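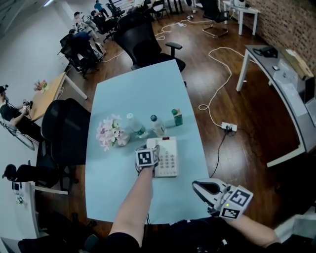
Desk phone, fake flowers, water.

The leaves at Statier peaked on a Tuesday, which I know because I was at work. By the time I got up there on Saturday the maples had gone bald and the oaks were doing that thing oaks do, where they turn the color of a paper bag and refuse to let go.

I went anyway. I had already bought the thermos.

If you haven't been, Statier is the state park on the far side of Requena, 3 hours from my door if you don't stop at the cider place and closer to four if you have any self-respect. It has one lake, one fire tower, and a network of trails laid out by someone who had heard of switchbacks and didn't care for them. People go in the fall for the overlook at Griltis Ledge. On a good day you see the whole valley lit up orange. On my day I saw the whole valley, and a man eating a hoagie in front of it.

A word about parking. The main lot fills by nine, and then the overflow lot fills, and then everyone pulls onto the grass along Route 272 with two wheels in the ditch and hopes for the best. I got there at 9:40 and parked so far down the road that I'm fairly sure I was in a different park. The walk back to the trailhead isn't on the map, but I'm counting it toward my mileage.

I took the Fodena Trail up, because the sign said "moderate." I would like to meet the person who grades these. The first mile is lovely, flat, pine needles underfoot, a little footbridge, and you start to think pretty well of yourself. Then the trail turns left and goes straight up a pile of rocks covered in wet leaves. Fallen foliage has roughly the grip of a buttered cookie sheet. I went down twice, once gracefully. A family with a toddler passed me during the other one, and the toddler said "uh oh," and I had nothing to add.

The fire tower at the top has 271 steps if you believe the plaque and 272 if you believe the guy coming down as I was going up, who had strong feelings about it. I did not count. I was holding the railing with both hands and looking at my shoes. The wind up there is no joke in November, and the whole thing hums a little, like a refrigerator.

But I'll say this for going late. From the top of the tower, with the leaves mostly down, you can see how the land is put together. There are stone walls running through the woods that you'd never spot in October, old farm lines going up and over hills where nobody has farmed in forever. There's a chimney standing by itself near the creek. The lake was flat and gray and had one canoe on it. I stayed up there until I couldn't feel my ears, eating trail mix, meaning the raisins, since I'd eaten everything else in the car.

Going down I took the lake loop, which adds 2 miles and is worth it. The larches at the north end were still yellow, really yellow, and dropping needles all over the water. I had that stretch completely to myself except for a very large dog who appeared, considered me, and left. I never saw an owner. I've decided he works there.

Some practical stuff, since a couple of you asked after the last post. The bathrooms by the boat launch are open until the first hard freeze. The ones at the trailhead were already locked, a fact I would have enjoyed learning at the boat launch. Wear blaze orange, it's hunting season on the land next door. Bring cash for the cider place, and get the doughnuts before your hike, because they will be gone after it. I stood in front of that empty tray for longer than was dignified.

I'm thinking about April for the next trip, when the waterfall behind the ledge is supposed to be running. I've been told the mud is up to the shins. My knees have asked me to mention that they haven't agreed to anything yet.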